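Ticket 147 — Wallpaper and floor covering, Valderrama display booth
Opened by: Delyth Gough
Assigned to: Stijn Michiels, Interiors Support
Status: Open

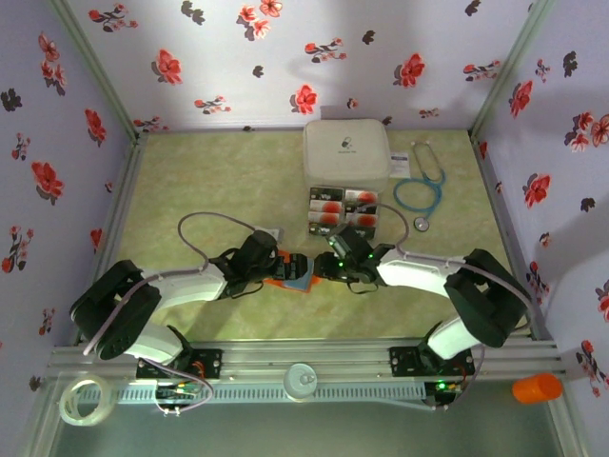

The requester reports that the floral wallpaper is lifting at one of the vertical corners, behind the metal rail. The green marbled floor covering is not affected.

7 October 2022 — Seam pressed and re-glued. Requester advised to leave the wall undisturbed for 90 minutes.

Update, S. Michiels — Lifting has recurred over a length of 5 inches. Packing tape must not be applied to the printed side, as it may remove the red flowers from the lavender ground.

Update, M. Malhotra — One replacement roll requested from Zaner. The batch number must match the existing paper. Delivery is expected within 10 working days.

Pending: confirmation of batch number from D. Gough.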